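**Ticket 732 - planner stops short on knife pick, kitchen island world**
Opened by: Settimio Farina
Assigned to: Horácio Veloso
Component: Sornasine (motion planning)
Status: fixed on branch, waiting on review

Hi Horácio, me again with the kitchen world. I pulled the new Sornasine build this morning and the knife pick has gone bad on me. The arm plans fine to the pre-grasp pose, starts the straight-line descent, and then the planner quits with "path fraction below threshold" and just parks there. I ran it 20 times with the same seed and got the same stop every time, so at least it's repeatable!

Stuff I tried before bugging you:

- Rolled Selari (our grasp sampler) back a version. No change.
- Swapped the target to the apple. Works great, every run.
- Dropped the Cartesian step size from 5 mm to 1 mm. Slower, same failure.
- Turned off collision checking between the fingers and the knife. Same failure, and that one surprised me, I really thought I had it.

I paused the sim right where it gives up and grabbed the viewport. 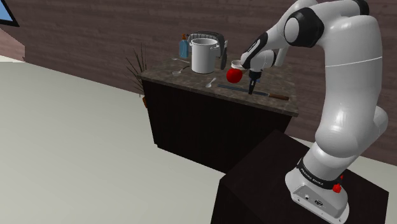 *Stopped pose, knife pick. Fingertips nearly at the blade, apple just to the left.*

My first guess was the apple, with the fingers coming down right next to it. But I deleted the apple from the world and the descent still died at the same height. Then I figured it was the pot, which makes no sense when you look at the spacing, but I was getting desperate by then. Nope.

**Reply, Horácio**

Can you dump the planning scene and look at the countertop's collision shape? The visual mesh and the collision mesh are loaded separately now. Also check the padding value while you're in there. And why is the grasp on the blade side of the apple gap and not on the handle? Selari should be scoring the handle higher.

**Reply, Settimio**

Got it, thank you! Padding on the countertop was set to 60 mm. Somebody (me, in the Van Wijk demo config) typed 60 where it used to be 6, and the new build finally reads that field. With 6 back in, the descent finishes and the fingers close.

Your grasp question is a fair one and I don't have an answer yet. The handle candidates are in the list, they just rank low. I'll open a separate ticket against Selari with the score dump attached - please don't let me forget. Config fix is on my branch, and I added a warning for any padding over 20 mm.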